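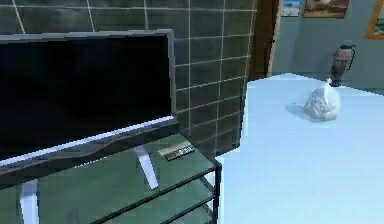
Notebook entry, July - Mosville workshop, finishing room

Subject: Shellac test panels, second series

Two batches of shellac were dissolved in the morning, one from the Smadi flakes and one from the older Prutonus stock. Both were strained through cotton before use. The Prutonus batch left a fair amount of residue in the cloth and took longer to dissolve, as expected from flakes of that age.

Panels 95 and 101 received 2 coats each, applied by pad, with the window closed. Panel 101 was tacky at noon and still took a thumbprint at 3:40 p.m. Panel 95 could be handled by then. The cloudy patch near the lower corner of 101 has been marked in pencil on the back - it should not be sanded until Conceição Macedo has seen it.

Ms. Macedo asks that all jars carry the mixing month and the supplier on the lid. The unlabeled jar on the top shelf was discarded.

The Clireo pads shed lint on the first pass. They are acceptable for sealing coats only. Old linen is to be used for the final coats.

To do: order fresh flakes, repeat 101 with a thinner cut, return the borrowed scale to the front office.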